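Refinishing a Tabletop With Hardwax Oil: Notes After One Winter
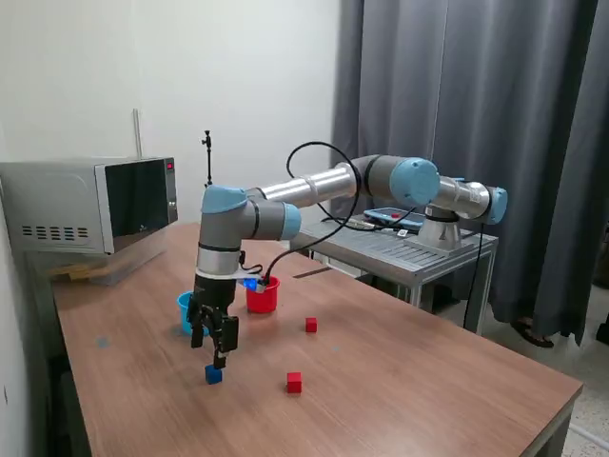 Wood tabletop, medium-brown finish, with a small blue cube on it.

Posted 08/12/2018

I stripped and refinished our dining table in January and have been keeping notes on how the surface holds up. A few readers asked for the numbers after my earlier post on film finishes, so I am putting them all in one place.

The table is white oak, edge-glued, bought used from a shop in Endcombe that was closing. It came with an old polyurethane coat that had gone yellow and was lifting along the glue lines. Polyurethane that has lost adhesion can't be patched. You can scuff it and lay another coat on top, but the new coat is only as good as the one under it. I took it to bare wood.

Stripping

I used a carbide scraper for the bulk of it and a random orbit sander for the rest. Chemical stripper would have been faster, but I was working in a basement with one small window. Scraping the top took most of a weekend. The old finish came off in curls where it was thick and as dust where it was thin, and the dust clogs paper quickly, so scrape as far as you can before you plug in the sander.

Grit sequence was 80, 120, 150. I stopped at 150. The can says you may go to 180 on oak, and I tried that on the underside of one leaf. The 180 section took less color and looked slightly gray next to the 150 section. If you are using a clear product it probably doesn't matter.

Vacuum between grits, then wipe with a cloth dampened with water to raise the grain. Let it dry overnight and knock it back by hand with the last grit, light pressure, with the grain.

Product

I ended up with Drollel hardwax oil in a medium brown. I also tested the Kohlhase two-part oil on offcuts. The Kohlhase cured harder and resisted water rings better at one week. At one month I could not tell the two apart. It has to be mixed by weight, and the leftover mix is scrap by the next morning. The Drollel goes on straight from the can and the lid can go back on. For a table that will need spot repair, I valued that more.

Application

Thin coats. This is the one instruction on the can that should be in larger type. I put down a small puddle, spread it with a white pad, waited 8 minutes, and buffed off everything that would come off. The surface should feel almost dry when you finish. Any oil left standing on top will cure as a soft film that picks up lint and shows every glass.

Work one board width at a time and carry it the full length of the table. I stopped partway along one board to answer the door, and there is a faint lap mark there that I can find in low sun.

I left 24 hours between the first coat and the second. Basement temperature was low and I should have doubled that. The second coat stayed tacky for two days. It did cure in the end, with a space heater at the far side of the room.

Rags go flat on concrete outside, or in a metal can full of water. Oil rags in a pile can heat up and ignite. Do not leave them in a trash bag.

Wear

After six months of daily use:

Water rings: none that lasted past the next day.
Heat: one pale mark from a casserole dish set down without a trivet. Rubbed out with a gray pad and a few drops of oil.
Scratches: many fine ones, mostly at the end nearest the kitchen. They read as a general softening of the sheen unless you get down at table height.
Stains: one from turmeric. It faded over a few weeks near the window but is still there.
Color: slightly warmer than when I finished it.

I recoated the kitchen end in summer. Cleaned with mild soap, dried, scuffed with a gray pad, one thin coat, buffed. It took under an hour. The recoated area was a little shinier for the first two weeks and then blended in.

What I would change

I would fill the two open knots before the first coat. I used a tinted wax stick afterward, and the wax in one of them has already sunk below the surface. Epoxy, leveled and sanded with everything else, would have been the right call.

I would also buy the pads by the box. Gremwood, the lumber yard I use, sells them singly at a price that makes no sense past the third one.

The bench is next. It has the same old polyurethane on it, plus a coat of something brushed over the top that softens with alcohol, so probably shellac. I have a test patch going on the underside.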